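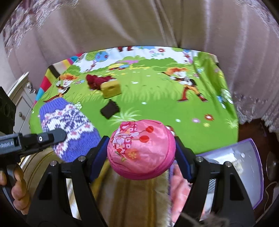

Clearing the small bedroom

Reading time: 4 minutes

We use cookies to remember your settings and to count visits to this site. You can change your choice at any time.

The small bedroom at Clistholm had collected odds and ends for years. Scarves, hats, single socks, ribbon off presents, bits of cloth kept for mending and never used. In April we decided to go through the lot before the room was painted. Hema Rao did most of the sorting and Esko Peltonen carried things up and down the stairs. I wrote the labels.

We had one rule, which was that everything soft went on to the bed first. Drawers were emptied one at a time, then the shelf over the door, then the two carrier bags behind the wardrobe. From the bed each thing went to one of four places: the box, the wash, the charity bag or the bin. Anything we could not agree on within a minute went in the box as well, which is why the box filled up faster than we had planned.

The play mat stayed on the bed the whole time. It has a cartoon meadow on it, bright green, with flowers in the grass and a striped border. It belonged to Yuzuki Ebihara's children when they were small and it wipes clean, so it does well as a sorting surface. Small things show up on the green, too. A brown button on a brown blanket is gone for good.

The pink satin piece was the one we talked about most. It is round, bright pink at the sides, with a small pattern on top of red circles, flower shapes in orange and cream, and some white. Hema thought it should go to the charity shop. Esko wanted to keep it. It stayed.

The socks took longer. We laid out every one we could find and paired what we could. Most of the plain ones were past saving and were thrown out. The knitted ones with Nordic patterns we kept even where the second sock was missing, because Minoru Higuchi unpicks them and uses the wool again. He asked for purples and blues in particular.

Ribbon was kept if it was longer than 30 centimetres. Shorter pieces went in the bin. Ironing ribbon on a low heat under a tea towel takes the creases out, and a full evening of it gets you through more than you would think. We have not done ours yet.

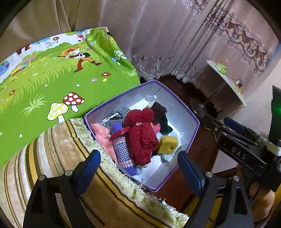 The purple-rimmed box, with the red knit and its pompom in the middle and the patterned roll beside it.

The box itself was already in the house. The rim has worn a little at two of the corners, but the sides are sound and it holds a good amount. We had looked at a set of lidded ones from Honorato and decided against buying anything new until we knew how much there was to store.

Things were put in as they were decided on, so there is no order to it at this stage. The gingham is at the back with its thin white bow. The salmon-pink cloth went down the side. We meant to fold the cloths flat and stand them on edge, and that is still the plan – it just has to wait until the shelf is back up.

The yellow block is not a textile and should not be in there. It is going in with the toys when that cupboard is done.

A few notes for anyone doing the same job:

Do the knitted things in daylight. Moth holes are hard to see under the ceiling bulb, and dark wool hides them best of all.

Hats with pompoms should go in last or they get flattened.

Wash before storing, even if it smells clean. We had a second round of washing to do after I skipped this with a bag of scarves.

Keep one bag open for repairs only and put a date on it. If it has not been touched in a year, pass it on.

The charity bags went to the shop on Serow Road. They take clothes and household linen in any clean state and sell the worn pieces on as rags. Kenta Mizuno drove them over before lunch and came back with a lampshade, which is now in the hall.

Next is the airing cupboard, which has the towels and the spare bedding in it. After that the paint can go on. The colour is a pale grey called Jultov and we have two tins of it under the stairs.

Get new galleries by email. Enter your address to join the newsletter. You can unsubscribe at any time.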